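29 November 2020

Up before it was light. The furnace had kicked on and I couldn't get back to sleep, so I made coffee and did the dishes from last night. Rain, then the kind of rain that is nearly snow, then rain again. I didn't go out until after lunch, and then only to put the trash can back behind the garage.

I had decided to use today for small things, by which I mean the stuff that has been collecting in the dish by the front door and in the top drawer of the hall cabinet. I keep putting it off because each piece takes hardly any time, so it never feels like a job worth starting. I emptied both onto a tray and carried it to the table. Keys to the old apartment in Atilside, which I should have mailed back in July. Two coat buttons. A tape measure. Bike light with no battery. Receipts, nearly all of them faded to nothing. A hundred-piece puzzle with the lid taped on, and I have no idea how that got into a hall cabinet, except that Juniper's girls were here in the summer before last and they put things in drawers.

The keys are in an envelope now with a stamp on it. The landlord has surely changed the lock, but I wrote a note anyway. The receipts went in the recycling except for the one from Trummer for the storm door, $485, which I want to hang on to in case the closer gives out again. I stapled it to the warranty card and put both in the house folder. The buttons belong to the gray coat. I sewed one on and ran out of gray thread, so the other one is in the sewing box until I get to the store.

After that came the earbuds. They had been bothering me for a couple of weeks. The left one was going quiet, to the point where I had it turned nearly all the way up on the evening walk and could still hear my own boots. I blamed the phone first, and then the recording, since half of what I listen to is old radio plays and those were never loud to begin with. Then I swapped ears and the quiet moved with the bud, so that settled it. I've had the set long enough that the box is gone and so is the booklet. I paid $49 for them and they have done fine for that. The pink was the only color left. I would have picked black, and I would have lost them by now. Pink shows up in a coat pocket and it shows up on the floor of the car.
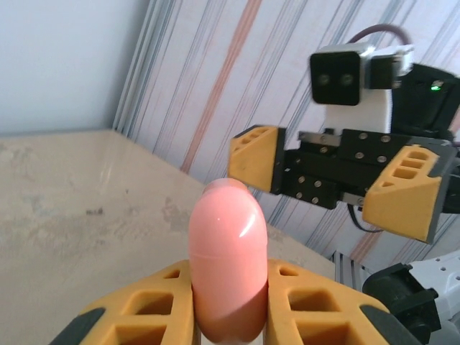
I called Elfriede Wallner midmorning, partly to see how she was and partly to ask what she uses on her hearing aids, because she is careful about them and hers have lasted. She said dry brush first, always, and hold the thing with the opening facing down so whatever comes loose falls out instead of in. Nothing wet near the screen. A wooden toothpick is all right around the rim if you have the patience, but she has seen people push the screen right through with one. She uses a soft child's toothbrush and throws it out when the bristles splay. I had a new one in the bathroom closet from the dentist, so I used that.

We stayed on a good while after that. She has been cooking the holiday food in small amounts and putting it up in the freezer with labels, and she made herself a turkey leg on Thursday and ate it with the radio on. Her hip is no worse. She has finished the blue blanket and doesn't know who it's for. I told her I would leave groceries on the porch again and she read me her list, which was shorter than last time. I said so. She said she still has flour. I'm going to get her the good rye bread whether it's on the list or not.

Back to the cleaning. I brushed the left bud for a few minutes over a sheet of white paper and was not proud of what was on the paper. Pulled off the soft tips and washed those in a cup of warm water with dish soap, rinsed them, and set them on a towel by the window. They took longer to dry than I thought they would, with the weather like this. I put a little Rilex on a cotton swab for the charging contacts, on the buds and down in the wells both, and squeezed the swab out first so it was damp and nothing more. There was a dull spot on one contact that came bright again. The lint in the hinge needed a pin. The crease where the two halves of the shell meet had a line of gray in it all the way around, pocket dirt, and I ran a folded corner of cloth along it until it stopped coming up gray.

Lunch was the rest of the bean soup with toast. I let the cat out and she came back in almost at once, looking at me as if I had arranged the rain.

Juniper Achterberg called while I was eating, from her kitchen, with the mixer going. She wanted to know if I could take a box of jars off her hands, pint size, since she is done canning for good this time. She says that every year. I said yes. She asked what I was up to and I told her, and she said she has never once cleaned hers, and then I could hear her go and look at them. She was quiet for a bit. Then she asked what kind of brush. I passed along what Elfriede told me. She also said the girls are doing school at the dining table again starting tomorrow and she has lost the end of it she had just gotten back.

The oven door is squeaking. Writing that down here so I remember.
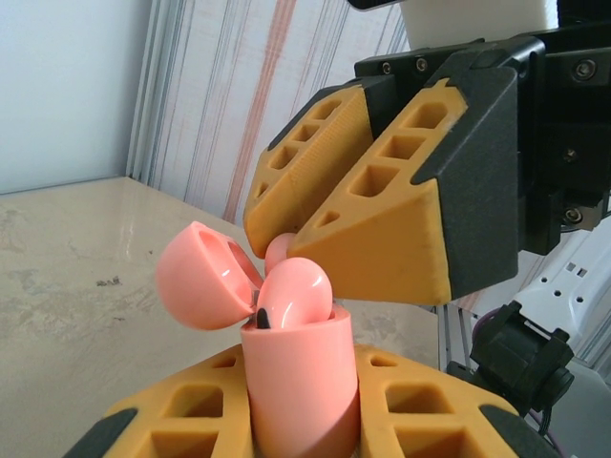 The left one is better. Not the same as new, but I can follow a whole conversation on it at the middle of the volume and I could not do that yesterday. I listened to most of one of the Fimness serials while I folded towels, the one with the lighthouse keeper and his brother-in-law, and never had to turn it up. I also worked out what was wrong with the charging, or I believe I did. I've been in the habit of dropping both buds in at once and snapping the lid down with my thumb while walking in the door. If one is sitting a little high the lid still closes, or close enough, and then in the morning that one is dead. The lid tips a long way back on its hinge, far enough to leave the whole mouth of the case clear, so there's no excuse for not looking. What works is to seat one bud first, push on the round end until it stops moving, and then bring the other one straight down over the opening and do the same. With both of them the same pink as the case, inside and out, it is easy to think they're down when they aren't. I did it a few times over until I knew what it felt like when it was right.

I looked up what a replacement set would run, just so I knew. The ones the woman at the store told me to look at are $110, and they come in a flat case that would slide around in the dish. I'm not buying anything before January. If the left one goes again I'll brush it again, and if that doesn't help then I will think about it.

Did the inside of the dish by the door too, while I had the soapy water. It's the green one with the chip, and the bottom was sandy. From now on it gets keys, wallet and the earbud case. The drawer gets the tape measure, the flashlight, stamps, and the spare mask packet, and everything else has to live somewhere else. The bike light went to the garage. I found batteries for it but they were the wrong size, so I wrote the right size on a piece of tape and stuck it on the light. The puzzle I set aside to go back to Juniper when I pick up the jars.

Wiped the table down afterward. It's a light enough color that every crumb of dirt off those things showed on it, and I went over it twice. The pin went back in the pincushion, the paper went in the trash folded over on itself, and the toothbrush is in a sandwich bag in the bathroom marked EARBUDS in big letters so I don't do something I'd regret half asleep.

Walked at four, when it let up. Down to the creek and back by the school. The water is high and brown and has taken the plank somebody had laid across at the bend. Saw the man with the two beagles, and we waved and kept to our own sides. Lights are going up on a few of the houses, earlier than usual, and I don't mind it this year. I wore both buds on the way out and took them out for the way home. Put them in the case under the streetlight by the mailbox, one and then the other, and shut it, and checked it again when I got in.

Mailed the keys while I was out.

Supper was eggs and the end of the potatoes. I called my brother and got his voicemail. Paid the water bill. There's a wet patch on the ceiling in the back bedroom, in the corner over the closet, small, and it may be the old one that I never painted over. I drew around it in pencil so I can tell tomorrow whether it has grown. If it has I'll have to get the ladder out, and I would like it to stop raining before I do that.

For tomorrow: gray thread, rye bread, Elfriede's list, oil for the oven door hinge, batteries for the bike light. Ask Juniper if the jars have lids with them.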